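Open Day Hosts and Robot Demo Helpers Wanted

Every May the Kullach building opens its doors for a full day of robot demonstrations, and we're putting together the crew that will run it with us. If you like machines, like people, and can explain the same thing to a nine-year-old and a retired machinist without getting bored of either one, please read on!

Dovano builds and tests software for robot arms. Most of our days are spent at desks and benches, trying to get a gripper to approach an object from the right side, close at the right moment, and let go without a fuss. On open day we bring all of that out to the ground floor, in simulation and on real hardware, and let visitors try it for themselves. Last year 1116 people came through (we had printed 260 programs, so we learned something there) and the line for the practice stations went down the stairs and out past the bike racks.

We have 6 paid host positions to fill, plus places for people who'd like to take part as test drivers.

What hosts do

You'll look after one station for the day, with a partner. At the simulation stations, visitors steer a virtual arm over a table and see the work from the gripper's side, with the two fingers in view. It takes most people a minute or two to get used to moving that way, and then they don't want to stop. Your job is to get them started, stay close, answer what you can and send the hard questions over to our engineers, who will be standing nearby and who love hard questions.

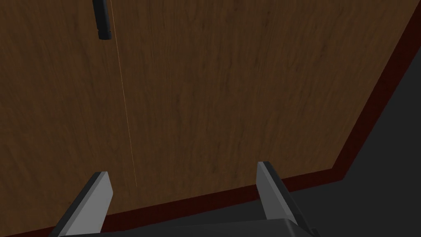

At the hardware stations the arms are behind guards and always run by one of our own staff. Hosts there talk visitors through what is going on, keep the walkway clear and help with school groups, which come in the morning. There's also a welcome table in the Garrido Street entrance hall, where you'd hand out badges and point people toward the coffee.

You don't need a technical background. We run two paid training evenings beforehand, from 5:30 to 8 p.m. with dinner, and you'll get plenty of time on the stations yourself before anyone else does.

We'd like to hear from you if you

- are 18 or older
- can be on your feet for most of the day, or tell us what setup would suit you (the welcome table and two of the simulation stations can be done sitting down)
- can come to both training evenings
- speak clear, friendly English; Spanish or Polish would be a big help too
- don't mind saying "I don't know, let's go find out"

Hosts work from 8:30 a.m. to 5 p.m. with a real lunch break. Pay is by the hour, the same rate for everyone, and training counts as work time. We also cover your bus fare.

Test drivers

Maybe you'd rather just drive the thing. Before the open day we need people of all ages and skill levels to try the simulation stations for an hour and tell us where they got stuck. The on-screen instructions have been rewritten twice and I still think the part about turning the wrist is confusing, so come and prove me right. Drivers under 18 need a parent or guardian with them. There's no pay for this one, but there are sandwiches, and you get a reserved slot on open day so you can skip the line.

How to apply

Send us a few lines about yourself and say whether you'd like to be a host or a test driver. No résumé needed for either. Hosts will be invited for a short chat in Room 213, where the practice station is set up, and yes, you can have a go while you're here.

Contact: Dovano Open Day Desk, Room 213, Kullach Building, Garrido Street entrance | © Dovano | Back to top

Recent postings
Lab technician, part time, gripper testing
Summer internship: simulation and 3D modeling
Call for classrooms: Zalell robot workshop
Front desk assistant, mornings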